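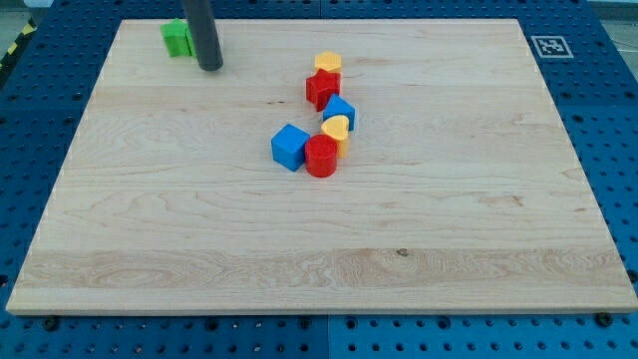

Notes from the Hidari Quarry

Readers of the last issue asked why the Hidari pit, which has been turning out gray slate on the hill above Skudow since before most of our houses had roofs, went quiet for most of the spring. The short answer is water. The long answer is also water, with more paperwork.

Slate at Hidari lies in beds that tilt steeply to the north, so the quarrymen have always followed it downhill. This works nicely until you meet the water table, and the lowest bench met it years ago. Two pumps have kept things civil. In March the older of the two gave up, and the younger one, finding itself alone with the job, followed a week later. By the time anyone had found the right spare parts, the bottom bench had a pond on it and the pond had ducks.

Nabila Radwan, the quarry manager, says the ducks were no trouble. The silt was. Every ton of it had to be dug out before the saws could go back down, and slate silt has the texture of cold gravy and the staying power of a bad tune.

The new pump came from Hervieu and sits in a steel cage on the second bench. It lifts the water 70 feet to a settling pond, where the fines drop out before anything reaches the creek. The state inspector has been to look at it twice and went home the second time without writing anything down, a first for Hidari.

Splitting started again last month. A good block is still opened by hand with a mallet and a broad chisel, the same way it was done when the shed was built, and a practiced splitter can tell from the sound whether a block will part cleanly or crumble out of spite. Most of what comes off the saws ends up as waste – that is normal for slate, and it explains the size of the heap you can see from the Grodwood road. Some of the heap is now being crushed for landscaping chips, though nobody should expect to miss it any time soon.

The first finished order, 553 roofing slates for the Grodwood chapel, left the yard on two trucks. The rest of the chapel roof should follow by October, weather and pumps permitting.

Dagný Overgaard is leading walks along the upper rim again this summer. Groups are limited to 10, the path takes nine switchbacks to reach the top, and sandals will get you sent back to the gate. Sign up at the quarry office. The ducks have moved to the settling pond and can be seen from the third bend.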